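Papers > Everyday Objects > Section 4: What stays on the table

4. What stays on the table

I started this part of the study thinking I already knew the answer. People leave mugs out because they mean to come back to them, right? That was my guess in June, and I wrote it on the first page of my notebook in very confident pen. Then I went through all 614 diary entries from the Sundedell households and had to cross most of it out.

What people kept writing about was the company a mug keeps. A mug alone got picked up and taken to the sink pretty fast. A mug with something next to it (a spoon, a receipt, a hair tie, a straw) tended to stay, and so did the thing beside it. I call these pairs "table couples" in my notes, which my reviewers at Vandus hated, so in the tables they are "co-resident items." Same thing!

I should say how I sorted the entries. Each one got a code for the main object and a second code for whatever sat closest to it. Small, light items gave me the most trouble. One household would call something a straw, the next would call it a tube, and a third just wrote "that bendy thing." I ended up with one code for all long thin items, ribbed or smooth, and I stand by it - the diaries were never going to be more exact than that. Figure 2 has the kind of pairing I mean, a mug with a handle and a long pink item on a bare stretch of wood grain.
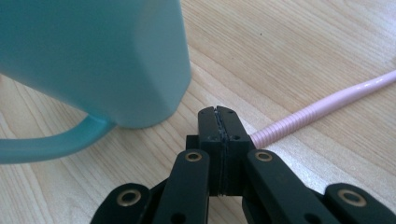

Figure 2. Turquoise mug and pale pink flexible tube on a tabletop, coded as "mug + long thin item."

Does the second object really keep the mug on the table longer? The diaries say so, at least for these homes: mugs with a neighbor were still out at the evening check in 70 percent of entries, and people often wrote that clearing one thing felt pointless if the other had to stay.

That last bit surprised me more than the number did. I had expected laziness, or at least people confessing to laziness. What I got was a kind of fairness. One person wrote that if the spoon was staying, the mug "might as well have a friend." Another cleared both or neither, every single day, and seemed proud of it.

Table surface mattered less than I hoped. I had a nice theory about pale tops, where every crumb and ring shows, and I still like it. But only seven households had one, and two of those dropped the evening check halfway through, so I've left the theory out of the results and put it with the open questions. The Osagie coding sheet has a column for surface color if anyone wants to try it with a bigger group.

Comments (3)

tray_person: We do the pair thing with a mug and the TV remote. The remote obviously has to stay, so the mug does too. Never thought of it as fairness, but OK!

kettleandco: Did you code coasters as a neighbor or as part of the mug? Makes a big difference in my house.

Reply from author: Part of the mug. I went back and forth on it - the reasoning is in the Nerex appendix.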